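The replay tool finally works, sort of

So I finally merged the new replay tool last night, and I've been grinning at my screen like an idiot ever since. If you've been reading this blog since January you know I complain about playback a lot. Sorry! This is the payoff post.

Quick recap for anyone new. Our little project is called Stosus, and the idea is to learn a policy from demonstrations people do by hand. Someone picks things up, puts them down, hands them over, and we record the video plus how wide the fingers are open. Then Clirnum (the part I wrote, so blame me) lines up the two streams and cuts them into episodes. The lining up is where I lost most of my spring. Video has one clock, the width sensor has another, and they drift. On a short clip you'd never notice. On a long one the log said the fingers were closing while the video showed them already shut on the object, and the policy happily learned to squeeze late.

My first fix was a constant offset of 70 milliseconds. It looked great on the three clips I tested and terrible on everything else. My second fix was a proper linear fit per recording, and that one stuck. I reran all 2,000 episodes through it and 253 got flagged as bad, mostly because the sensor log had gaps in it. I can live with that. 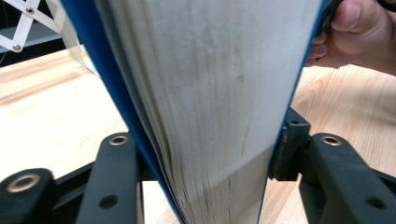 Do you need to throw away an episode when the sensor log has a gap? It depends on where the gap falls. If the width is steady on both sides, filling it in with a straight line does no harm, but if the fingers were opening or closing at the time I drop the episode.

The books have been my favorite test, by the way. A thick book is a pain for a policy that only knows about small boxes, and the handover part is worse, with a human hand and the fingers both on the thing. When do you let go? Ha-neul Bang suggested I stop labeling the release as a single moment and give it a short window, and that helped a lot more than the extra layers I'd been stacking onto the network. (I'd been so proud of those layers.)

The replay window itself is nothing fancy - video on the left, width curve on the right, one slider that moves both. I bound the arrow keys to single-step and I use that constantly. It still eats memory if you load more than 1,000 episodes at once, so don't do that yet. I'm going to try lazy loading next, and after that I want to clean up the config files, which are a mess.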